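Al final el viaje a la costa lo hicimos en autocar, con un grupo de 4 familias, y vengo a contarlo porque me habéis preguntado varios por aquí cómo se organiza eso de alquilar un autobús con conductor. Pues mira, más fácil de lo que yo pensaba, aunque con sus cosillas.

Pedí presupuesto a dos empresas. La primera, Levchenko, me contestó a los diez minutos (¡un domingo no, pero casi!) y la segunda, Tamulel, tardó tanto que ya ni me acordaba de haberles escrito. Nos quedamos con Levchenko: 389 euros por la ida y la vuelta, peajes incluidos. El aparcamiento iba aparte, y eso lo descubrí leyendo la letra pequeña en la cama, la noche antes de pagar la señal.

El conductor se llamaba Dilwyn Gough, galés, con un español estupendo y una paciencia infinita con los niños. Paramos dos veces, una para desayunar y otra porque mi sobrino se mareó — cosas de las curvas, y de la napolitana de chocolate que se había comido en marcha. Llevad bolsas, por favor, y sentad delante a los que se marean.

Lo que menos me gustó fue el punto de recogida de la vuelta. Habíamos quedado en la puerta del mercado, pero allí no dejan parar autocares y tuvimos que subir la cuesta con las neveras, las sombrillas y mi suegra protestando. La próxima vez pido la dirección exacta por escrito, con mapa y todo.

¿Cinturones? Todos con cinturón y todos funcionaban, que los fui probando yo como una maniática. El aire acondicionado, un poco polar en las últimas filas. Me puse la toalla de la playa por encima y tan contenta.

En septiembre queremos repetir, esta vez hacia el interior y con noche de hotel, así que si alguien conoce un sitio donde pueda aparcar un autocar sin dar veinte vueltas, que me lo deje en los comentarios. ¡Os leo! 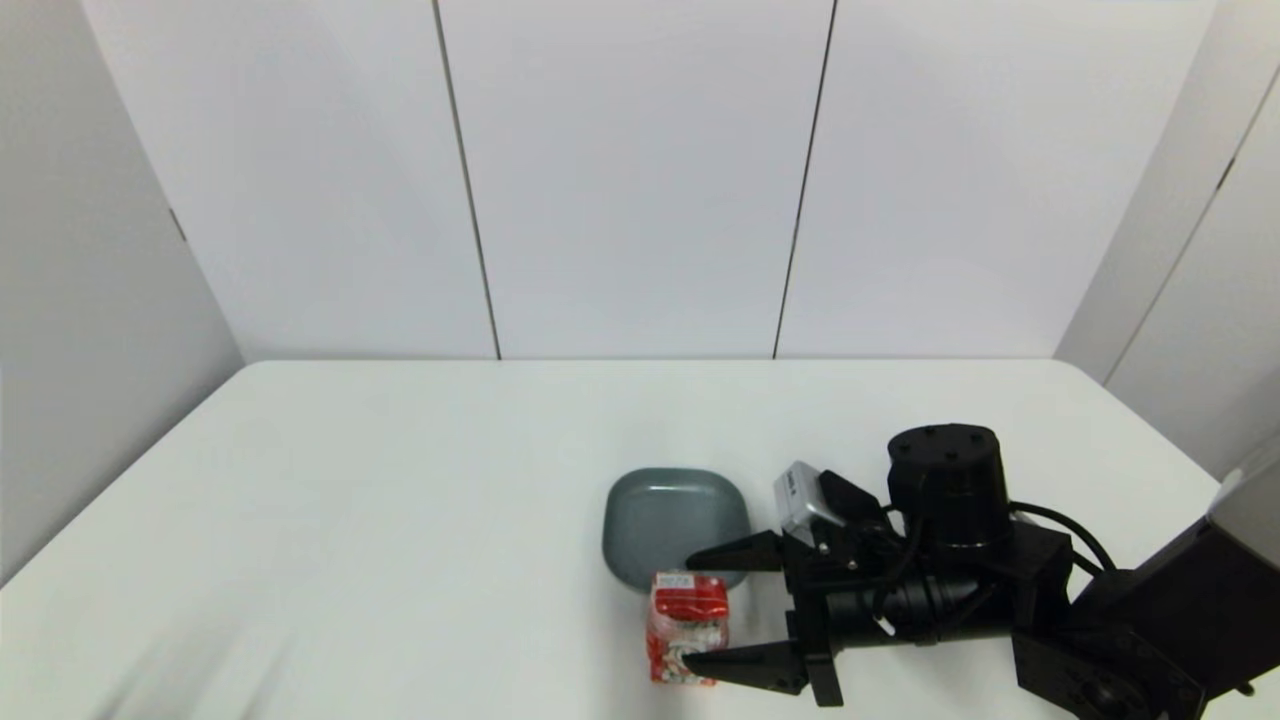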